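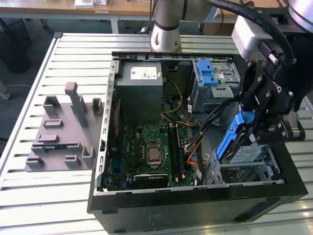 Drive caddy station, with the gripper over the blue bracket.

8 Jan 2025

First proper planning day of the year and I'm too wound up to sleep, so I'm writing it all down while I still have the numbers in my head.

Aurelia and I spent the morning at the bench with the tower on its side and the budget sheet open next to us. The question for the May order is simple enough to write and hard to answer: do we buy a second arm, or do we spend the money on making the first one better? In December I was all for the second arm. I had it placed in my head already, one on each side of the table, one holding and one pulling. Today I went the other way, and I feel good about it!

What changed my mind was looking at the drive caddies. Blue plastic, blue latch, not much space around them once the gripper is down in the case. Our fingers are black angular things that came as the standard set, and they're fine, they really are, but I want a narrower pair for the lower bay and I want quick-change plates so we don't lose time with the hex key. Umach quoted 200 dollars per finger set. The plates from Szabo are 38 each. I keep looking at those figures and grinning, because they are so small next to an arm.

Then there's the fixture tray. The gray one to the left of the computer has been good to us, with its posts and little slotted holders, but it was laid out for small boards and I want a place for whole drives. Radu says he can draw a new one in a week and Gremora will print it. He also wants a spare of the old one, which I hadn't thought of, and he's right.

Cables. I have a whole page on cables. The yellow and black bundle from the power supply curves right down to the motherboard, and the SATA leads run across toward the drives, and I don't want to pay for a clever tool to deal with any of it this year. A person can unplug things first. Aurelia agreed so fast that I think she'd been waiting for me to say it.

So the list tonight:
Two finger sets, Umach
Four quick-change plates, Szabo
New tray plus a spare of the old one, Gremora
40 scrap towers from Maltus, same model if they can find them
1000 dollars held back and not touched before May

That last line was Radu's and I grumbled, then gave in. I'd like it to go toward a better light over the table, but he wants it kept for repairs and for a new arm cable, that thick black one that loops over the wrist. I looked up the price of a replacement and went quiet.

Still to do: ask Maltus about delivery (is it by pallet or by the box?), measure the table slots again before anyone orders bolts, and find out if Szabo's plates fit our wrist without an adapter. I nearly called them at six, then remembered the time difference.

I do still want the second arm. I've put it on the sheet for next year in pale gray type, and Aurelia has already noticed it.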